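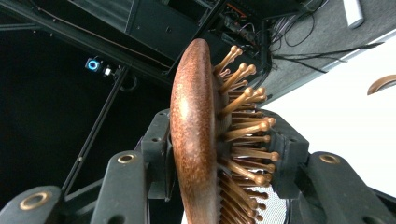 Saimi Vainio wanted to know who was going to talk to the new hires now. The line used to do that, she said. You stood next to someone for nine hours and by the end you knew how to tell a good brush from a bad one, and you also knew about their divorce.

Szu-yu wrote down "training" and underlined it. She had driven over from the Danach office that morning to explain the change. Packing at Pesonen would go to the grippers by July. The finishing room would stay as it was.

"And the two of us on packing?" Jouko asked.

"You'd be minding the cells. You'd teach them the grip for each model."

"I've been picking up hairbrushes for most of my life," he said. "I never thought of it as a grip."

They went down after coffee. Yayra had the cell running slowly, one wooden brush at a time. The fingers closed on the back of the brush and kept off the pins. Jouko watched for a while with his hands in his apron pockets.

"It's holding it too low," he said.

Yayra stopped the cell and moved over so he could reach the screen. He didn't know what to press, so she pressed it for him, and he told her when. Higher. A bit more. There. They ran it again – and then again, at his request – and he picked the brush out of the tray and turned it over under the lamp, looking for a mark in the varnish.

Saimi had gone back to her own bench. There were 483 brushes to pack before the truck came, and the cell wasn't signed off yet. At 2 she looked up and saw that Jouko was still there, sitting on her spare stool, saying something to Yayra about his knee. Yayra was nodding and typing.

Saimi taped the box shut and pulled the next one over.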